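Slimline tank claims leave Hetedden households doing their own sums

Vindora has launched a range of slimline rainwater tanks for small gardens, and says they will fit "almost any side passage". Buyers in Hetedden may want to get the tape measure out before they believe it.

The smallest model in the range, sold as the Zurska, holds 200 litres and stands against a wall on its own feet. It is aimed at terraced houses where a round butt would block the path to the bins. The brochure makes much of how narrow the tank is. It makes rather less of the diverter, the overflow pipe and the tap, all of which stick out from it and none of which are included in the headline width.

Then there is the question of how much use a tank this size would be. The company says the Zurska can "take care of summer watering". It does not say whose summer, or how big the garden is. A couple of tomato grow bags and a row of pots might manage. A lawn would not, and a vegetable bed in a dry spell would empty the tank well before the next decent shower came along to fill it.

Vindora's answer is that tanks can be linked together. So they can, with a joining kit sold separately, but two of them side by side take up the space that the slimline shape was meant to save.
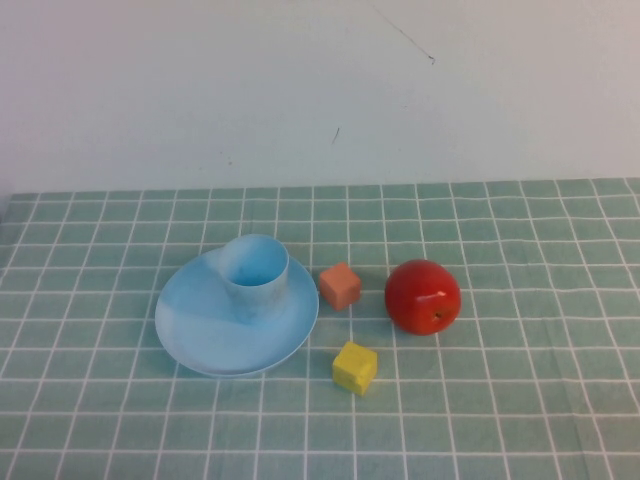
Issue 45

The guarantee also deserves a slow read. The tank body is covered for longer than most people stay in one house, which sounds generous. The fittings are covered for 2 years. Taps and seals are the parts of a water butt that tend to go first, as anyone who has mopped up after one will know, and the small print leaves the owner to pay for a fitter's time in any case.

Aitken, the builders' merchant on the ring road, will stock the range from March. It has been selling plain round butts for years and will go on doing so. The shop's own leaflet puts the new tanks at the top of the page, with the older ones underneath in much smaller type, although litre for litre the round ones are cheaper.

There is some good news. The lid locks, which matters if there are children about, and the inlet has a mesh screen to keep out leaves and mosquitoes. The colours are sober enough for a front garden. Delivery to the kerb is free, though getting the thing from the kerb to the back of the house is up to you.

Asked for test results to back up its claim that the plastic will not fade or turn brittle in full sun, Vindora sent a copy of the brochure. A second request brought a link to the same brochure online.

Prices had not been confirmed when we went to press — the company says they will be "competitive". Anyone tempted should measure the passage at its tightest point, add the pipework, and check that the ground is level and firm enough to take the weight of a full tank.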